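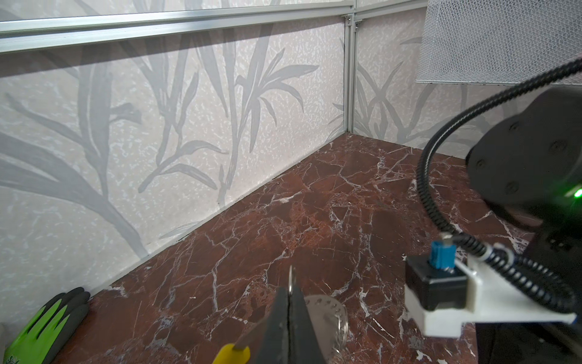
1/ Shower ceiling update, for the three of you who asked

OK so remember when I said I'd have the light over the new shower corner hung "by the weekend"? Ha. It's March 22, 2022, the box has been in my hallway since December, and I am finally sitting on the bathroom floor with everything spread out around me. Thread, because I have opinions and nobody at home left to tell them to.

2/ First, the floor, because I know you're going to ask. Yes it's marble, yes it's that red, no I didn't pick it. It came with the apartment. Deep reddish brown, nearly burgundy, with white and gray veins crackling all over it like a dropped plate. I hated it for a year. Now I'd fight anybody who tried to take it out.

3/ The walls are new though! Off-white speckled panels with those big gray leaves printed across them. Long skinny sword-shaped ones. Farzana Abeysekara (best neighbor, worst parking) says it's like showering inside a pond. I told her that was the idea. It was not the idea, but I like it better than my idea.

4/ The panels are from Plerar and they're called "Marty" in the catalog, don't ask me why, so now everyone in this house calls the wall Marty. "Did you wipe down Marty?" That kind of thing.

5/ Anyway. The light. It's a hanging one from Fosteo, and the part that's been driving me nuts is the flat round silver disc with the little holes punched around the rim. I must have turned that thing over 100 times. There's a chain with it too, and a small silver ring that looks exactly like it fell off somebody's keys.

6/ The instruction sheet has no words. It has a drawing of a man looking at a ceiling and then a drawing of the same man smiling. Great. Very happy for him.

7/ So I wrote to the store. Ticket number 1309. Got a really nice answer from a Lucienne Pichon, who told me the ring goes on LAST, after the chain is the length you want. I had been putting it on first. Every time. For an entire evening.

8/ Tip if you're doing anything like this on a shiny floor: the small stuff vanishes. On plain white tile you'd spot a silver ring from the door. On this floor, with all those white veins? Forget it. I've been patting around on my hands and knees like I lost a contact lens.

9/ Kipchumba Simiyu replied to my last thread saying "put it all on a towel" and I said I didn't need a towel. Kipchumba, I needed a towel.

10/ Tools so far: the one with the yellow handle, and that's pretty much it. I own a whole case of stuff and I keep reaching for that one. It was my dad's rule that anything you use often should be a color you can find when you're mad. He'd have loved this handle - it's really, really yellow.

11/ Gloves. Gray on the palm and fingers, lime green on the back. They're a size too big and I can't pick up a ring to save my life with them on, so they keep getting flung at the wall and then I go get them again when I handle the chain. Chain pinches. Ask my thumb.

12/ Somebody asked what all this cost. The light was 354, which is more than I wanted to spend on something I'll mostly see with shampoo in my eyes. The panels I'm not telling you, my mother reads these.

13/ I did look at a cheaper one from Brokberg first. Nice shape, but it sat flush on the ceiling, and I've wanted a light on a chain in a bathroom ever since I stayed in a little hotel that had one. (Before anyone types it - yes, it's going well away from the water, and an electrician is doing the wiring. I'm only putting together the hanging part. I know my limits!)

14/ The electrician is Mirsad Karagiannis, by the way, and he's great if you're local and need someone. He took one look at the old fitting and laughed for a pretty long time. Then he gave me a list, which is why I'm on the floor today.

15/ Still on the list: get the chain length settled, find out if the disc goes holes up or holes down, wipe the dust off the bottom of Marty, and pick a bulb. I want warm. Hervé Tanguy in my replies wants me to go cool white "for the leaves." Hervé, I have to look at my face in there.

16/ If you've put up one of these and you know about the disc, holes up or holes down, please tell me. I'm leaning down. Going to make a sandwich and then I'll check replies.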